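Skastholm Allotments & Gardens Society
Minutes – autumn meeting, 1st October

Chair: Naveed Jafri. Apologies taken as read. Last minutes agreed, one spelling corrected (Quách, with the accent, sorry again).

1. Water. Standpipe by the lower gate still dripping. Farnitz quoted for a new tap and lagging, to be done before December. Agreed. Water goes off after first hard frost as usual, notice on the gate.

2. Money. Balance 3,886. Rents in from 69 plots, 8 still owing. Reminder letters to go out, second letter if nothing back. No rent rise this year – long talk about it, left for the AGM.

3. Paths. Top path very soft by the compost bays. Woodchip offered free but we have to shift it ourselves. Barrows needed. Plot holders reminded that edges are thier own job.
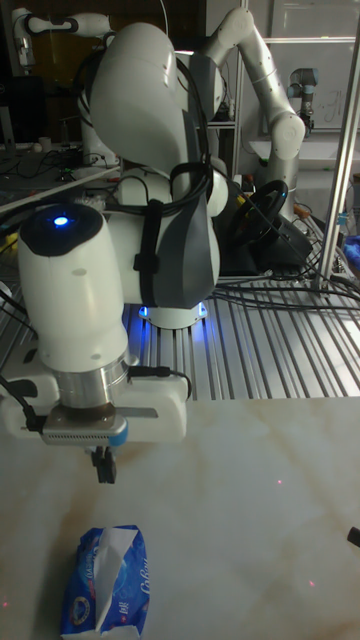
Also the hedge. Cut on the road side only, birds had gone from the other side but it was raining. To finish this month.

4. Seed order. Going with Nosine again, discount same as last year. Broad beans and onion sets most wanted. Forms back to Naveed, no late ones please. Quách asked for more chillies on the list – yes if they stock them.

5. Bonfires. Two complaints from the houses. Rule stands, none before dusk. Wet stuff not to be burnt at all.

6. AOB. Shed padlock stiff, oil it. Lost trowel, red handle, hand in at the hut. Waiting list now closed untill spring.

Meeting closed, tea after.

Last updated: October

Comments (3)

Bev, lower end: Can the woodchip go by the bottom gate too? Its a bog.

plot2: What time is the water off, need to fill butts

N. Jafri: Fill them now. Notice will go up.

Related
Summer meeting minutes
Seed order form
Bonfire rules
Waiting list – how it works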